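Steltiver T2 Two-Arm Teaching Kit

The T2 adds demonstration recording to a pair of Sternitz tabletop arms. An operator moves a matching set of leader arms by hand, the work arms follow, and joint positions, gripper opening and camera views are stored against a single clock. The same kit can be used for direct hand guiding, with the work arms switched to free-drive from the foot pedal.

Each work arm carries a wrist camera aimed along the gripper fingers. The view stays on the leader station display during recording, so contact with small features such as knobs, slots and edges can be checked without leaning over the table. 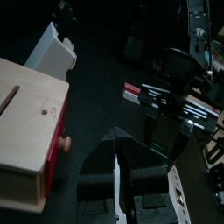
Wrist camera view: padded fingers, wooden box with red drawer front and round knob, second arm at right.

Recording
Sampling rate is 50 Hz for joints and gripper. Episodes are started and stopped by pedal. A failed attempt can be marked during recording or removed afterward in Stomari, the supplied review software. For drawer tasks we suggest 70 demonstrations per object, with the start position of the object changed between episodes.

Supplied parts
Leader arms, left and right
Wrist cameras with brackets, 4 m cables
Foam finger pads, black
Foot pedal
Stomari license, single station

Pads are a wear item and are sold in packs of 21. Work arms, table and controller are not included. Older Krūmiņa controllers need the adapter board, ordered separately.

Technical questions: Baiba Ramanauskas, applications desk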